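Notes from the returns bench

I've been meaning to write this one since May, when Teodora Mujić stopped me by the time clock and asked when the newsletter was going to stop writing about the parking lot and start writing about the arms. Fair enough. So I spent the better part of a week out in the back room at Gralter with the people who work there, and I came home with a full notebook and a sore back (those stools!).

A quick catch-up for anybody in the front office who hasn't been back there lately. Gralter takes in mixed returns from gift shops and toy stores, and for as long as I've worked here that has meant people at long tables, pulling cups and plates and play sets out of cartons, turning each one over, and putting it where it goes. Restock, repack, refurbish, scrap. On a heavy day the bench sees 1652 pieces. I used to do that job myself, my first winter, and I can still feel it in my thumbs when the weather turns.

What changed

The sorting tables are still there, but part of the work now happens at the Wurley station behind the black curtains. The idea is that the arms learn the picking up and setting down, and people do the deciding. Spyros Perić, who sorted for 16 years before he moved over to the station, now spends most of his shift getting objects ready, watching how the arms handle them, and writing down what went wrong. He says the writing down is the hard part. "I know why a thing got dropped. I just never had to put it in a sentence before."

I asked him if he missed the tables. He thought about it for so long that I started eating my sandwich. Then he told me he missed the talking. When you sort side by side you can talk all day long and your hands keep going, and at the station you have to pay attention to the screen. I hadn't thought of that at all, and I've been bringing it up with everybody since.

Tiziana Longo sees it the other way. She had wrist trouble for years, the kind where you can't open a jar at night, and she moved to the station as soon as they asked for names. She picks the objects for the practice runs, and she has opinions about them. Anything with a handle is too easy, she says. She likes a plain cup, because it looks simple and then you find out how many ways there are to grab one badly - too low, too hard, or with one finger in the rim. Flat things are her other favorite. A flat thing on a flat table is a real pain to get hold of, as anybody who has ever dropped a credit card on a kitchen floor can tell you.

She also likes to put in things that have nothing to do with each other, the way they come out of a returns carton. You might get tableware with play food and a piece of somebody's dress-up set, and the station has to cope with that the same as we always did.

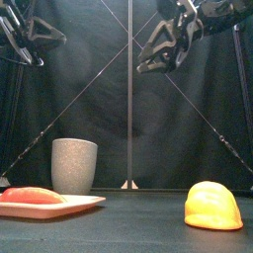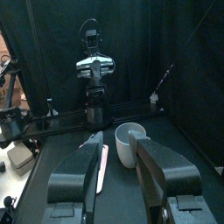
How the shifts work now

This is where most of the questions in the suggestion box came from, so I took them to Tudor Chiriac, who does the schedule. Here's what I got out of him.

Seven people are trained on the station so far. They rotate, so you do part of your week there and part of it at the tables. Tudor fought for that, by the way. The first plan had a fixed station crew and a fixed table crew, and he thought (I agree with him) that we'd end up with two departments that didn't eat lunch together. Under the rotation, everybody keeps their hand in at both.

Pay is the same on either side for now. There's a training bonus for finishing the station course, and Tudor asked me to remind people that it doesn't show up by itself - you have to turn in the yellow form. If you finished the course and didn't turn in the form, go see him. He has a whole stack of blank ones.

Is anybody losing a job over this? I asked him straight out, and he said there are no cuts planned and that two open spots at the tables are going to be filled with people. I also asked what happens after next year, and he said he didn't know. I'd sooner print that than something smoother. A few of the folks I talked to are worried, and they have every right to be, and I don't think a cheerful item from me is going to change their minds.

What people grumble about

The light, mainly. It's dim inside the curtains, and when you come out to the tables you squint for a while. Ilir Stojanović has asked for a softer lamp over the doorway so the change isn't so sudden, and I'm told one is on order from Vasić along with the new stools. (Please let it be soon. The stools, I mean.)

The log is the other thing. Every practice run gets an entry in Sedel, and the entry page has far too many boxes on it. Ilir counted the entries from his last full shift and came up with 106, most of them for runs where there wasn't a thing to say. He'd like one button that means "fine, nothing happened." Teodora is collecting suggestions like that one and she does read them, so send her yours. She prefers paper, if you can believe it.

And the snack question! No, you can't bring coffee to the station. Yes, I know there are cups in there. Those are for the arms.

My two cents

I went in expecting to feel sad about it, since I liked the tables and I liked who I stood next to. What I saw was mostly people leaning in and arguing over how you pick up a cup. Spyros says you come in from the side, always. Tiziana says it depends on what else is close by. They've been having that argument since May and I don't think either one wants to win it.

If you'd like to see it for yourself, Tudor will walk small groups through during second break. Leave your name on the sheet by the time clock, and tie your hair back if it's long. Next time I'm writing about the loading dock, so if you work out there and you have something to get off your chest, come find me at lunch. I'm at the table by the vending machine.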